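4.2 What travels with the cloth

I should own up that this section wasn't in the plan. When Tharushi Jayasinghe and I drew up the tidying diaries for the Vesutthorpe households, we had one column for the thing picked up, one for where it was found and one for where it went. That seemed plenty. Then the first diaries came back in June and people had squeezed extra words into the margins, mostly next to the rows for cloths, towels, pillowcases and the like. "Plus a spoon." "Brought the remote with it." "Sock inside, not mine." We ended up adding a fourth column, which I called "anything else?" and which Tharushi, quite rightly, wanted to call something more grown-up. It stayed as "anything else?" in the printed diaries and it's now the column I like best.

Section 4.1 dealt with single objects, and I'll use the same sorting here. Hard things were picked up one at a time, or stacked. Soft things were hardly ever picked up one at a time at all! People grabbed a middle, or whatever bit was nearest, and the rest came along behind. Of the 425 rows where the main item was a piece of fabric, the fourth column was filled in often enough that we had to stop treating it as a nuisance. (The full table is in the appendix. I've left out rows where I couldn't read the handwriting, and the whole of one diary that had been used to write a shopping list on top of the entries.)

I'm going to call the extra items passengers. It's a slightly silly word but it saves a lot of typing. A passenger is anything that moved from one place to another with a cloth and was not itself listed as the thing being tidied. That covers two rather different cases and it took us a while to pull them apart.

The first is the deliberate passenger. Someone has a cloth in one hand, sees something small that lives in the same direction, and folds it in. Rajitha Khan, who coded the Awwad diaries separately from ours so that we could compare, had a very clear run of these from one flat: clothes pegs gathered into a tea towel, teaspoons wrapped in a napkin, a set of keys carried to the hall inside a scarf. The writer always knew what was in the bundle and always wrote it down straight away. The times in these rows are close together, often within the same few minutes of the evening.

The second is the accidental passenger, and these are harder to catch in a diary for the obvious reason that you can't write down what you haven't noticed. They turn up late. A typical entry has the cloth at 7 in the evening and the passenger added the next morning in different ink, usually with a remark about where it was finally found. I had to go back to several households and ask whether the second ink meant what I thought it meant. It mostly did, though one man told me he had simply run out of blue.

What seems to matter is less the size of the cloth than how it's been left. A folded cloth on a shelf collects very little. A crumpled one on the floor or over the arm of a chair has pockets all over it, and each pocket can take hold of something flat. Flat things did far better than round ones as accidental passengers. Combs, bookmarks, envelopes, a glasses case, the lid of a tin - all of those travelled. Marbles, batteries and lip balms dropped out early, and two people wrote down the noise. I had expected the opposite, I must say, having spent a good part of my own life chasing batteries through the washing.

Weight comes into it too, but not as neatly as I'd hoped. We weighed whatever passengers people would lend us (with many thanks to everybody who let me walk off with their things in a carrier bag) and most were light. The heaviest was a hardback of 500 grams that had gone upstairs in a bath sheet. Its owner insisted it was an accident and I've coded it as one, with a query. Rajitha would have put it down as deliberate, and this is one of the rows where her coding and mine disagree.

The direction of the fold is the thing I'd most like to look at again. A flat passenger with fabric only behind it is just leaning there. Once a bit of the cloth comes over its top edge, it has something in front as well as behind, and I suspect that is a steadier arrangement for carrying, whether anyone meant it or not. Figure 3 has a good instance, with a fold lying over the upper edge of the flat piece and its lower tip pointing down at the floor.

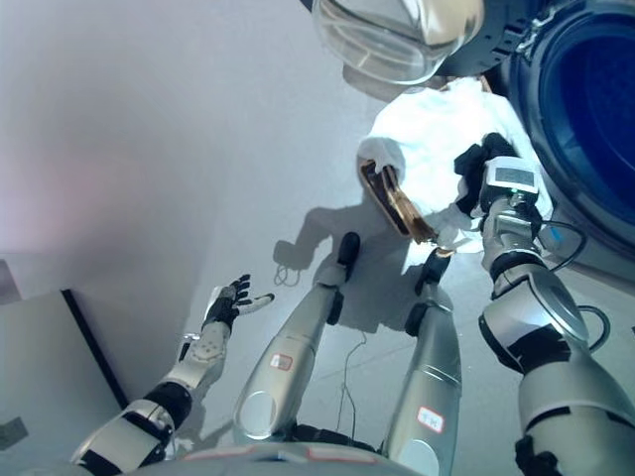

Figure 3. White cloth, held up and crumpled, with a flat brown-and-gold object against it on the left. A fold of the cloth covers the object's top edge.

I've used that arrangement as the model for what the coding sheet calls "lapped", as opposed to "leaning" (no fold over the edge) and "wrapped" (fabric most of the way round). The three names are Tharushi's. Lapped is the awkward one in the middle, and it can't be told from a single look whether the object was put there or just got caught up. We tried guessing for a while, from colour and size and so on, and our guesses were poor when we checked them against what the households told us. So a lapped passenger is coded as lapped and nothing more unless the diary says otherwise.

A quick word on colour, as we were asked about it at Clamatmont when I gave an early version of this. Do people miss dark things in dark cloths and spot them in white ones? I'd love to say yes. The diaries lean that way a little, but white towels and sheets also get handled more, and at different times of day, and with roughly 400 usable rows I don't feel able to separate the two. The Pleltberg diaries might help, where two of the households own hardly anything white, and those are still being typed up.

One practical result did come out of all this. In the second round we asked people to shake a cloth out once before writing down where it went, and to note anything that fell. Some forgot, and some shook everything over the bath. The entries that resulted are treated separately in 4.3.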